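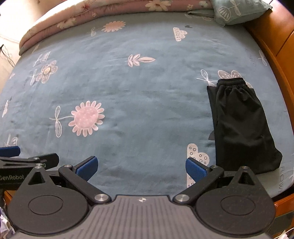 Ticket 315 - Retourenetiketten werden mit falschem Absender gedruckt
Bereich: Versand / Onlineshop
Standort: Lager Fakbridge
Gemeldet von: Ásdís Hafþórsson
Priorität: mittel
Status: gelöst

Fehlerbeschreibung
Beim Anlegen einer Rücksendung in Planon erscheint auf dem Etikett als Rücksendeadresse weiterhin das alte Lager in Skanosdale. Betroffen sind nur Artikel aus der Gruppe Hosen und Freizeitkleidung. Bei Bettwäsche und Handtüchern stimmt die Adresse. Auf dem Bildschirm ist in der Vorschau die richtige Adresse zu sehen, gedruckt wird die falsche.

Umgebung
Planon im Browser, Etikettendrucker über den Druckdienst Matei angebunden. Umzug des Retourenlagers war im April. Seitdem sind 252 Rücksendungen aus dieser Warengruppe angelegt worden.

Verlauf

08:40 - Ticket angenommen. Bitte um ein Beispieletikett als PDF und die Nummer der Rücksendung.

09:05 - Antwort Hafþórsson: PDF liegt bei. Im PDF steht Fakbridge, auf dem Papier aus demselben Auftrag Skanosdale. Das Papieretikett wurde abgetippt, Postleitzahl und Straße sind komplett die alten.

09:20 - Stammdaten geprüft. Die Standortadresse ist in Planon nur einmal hinterlegt und korrekt. Keine abweichende Adresse bei den einzelnen Artikeln.

09:50 - Browsercache geleert, neu angemeldet, Testetikett gedruckt. Keine Änderung.

10:15 - Anderen Arbeitsplatz probiert, gleicher Drucker. Ebenfalls alte Adresse. Am Rechner liegt es also nicht.

10:30 - Testdruck auf dem Bürodrucker ohne Matei. Adresse richtig. Der Fehler entsteht zwischen Druckdienst und Etikettendrucker.

11:10 - In Matei gibt es zwei Vorlagen für Retouren. Vorlage 22 wird für Heimtextilien verwendet und holt die Adresse aus dem Auftrag. Vorlage 200 wird für Bekleidung verwendet, dort ist der Adressblock als fester Text eingetragen. Beim Umzug wurde nur die erste angepasst.

11:25 - Rückfrage an das Lager, ob die zweite Vorlage noch für etwas anderes gebraucht wird.

13:05 - Antwort Hafþórsson: nein, die stammt noch aus der Zeit mit den schmalen Etiketten. Kann weg, aber bitte erst nach Feierabend, nachmittags laufen Stapeldrucke.

17:45 - Fester Adressblock durch das Adressfeld aus dem Auftrag ersetzt. Vorlage noch nicht gelöscht. Druckdienst neu gestartet.

17:55 - Testdruck mit einer Hose und einer Bettwäschegarnitur. Beide Etiketten mit Adresse Fakbridge. Der Strichcode lässt sich mit dem Handscanner lesen.

Lösung
Fest eingetragene Adresse in Vorlage 200 entfernt. Zuordnung der Warengruppe Bekleidung auf Vorlage 22 umgestellt.

Offene Punkte
- Pakete, die noch nach Skanosdale laufen: Nachsendung ist laut Lager bis auf Weiteres eingerichtet. Kunden müssen nichts unternehmen.
- Bereits verschickte Etiketten bleiben gültig und werden nicht neu erzeugt.
- Alte Vorlage nach dem nächsten Monatsabschluss löschen. Dafür bitte ein eigenes Ticket anlegen.

Rückmeldung Hafþórsson am nächsten Morgen, 07:50: Stapeldruck lief durch, Adressen stimmen. Ticket kann geschlossen werden.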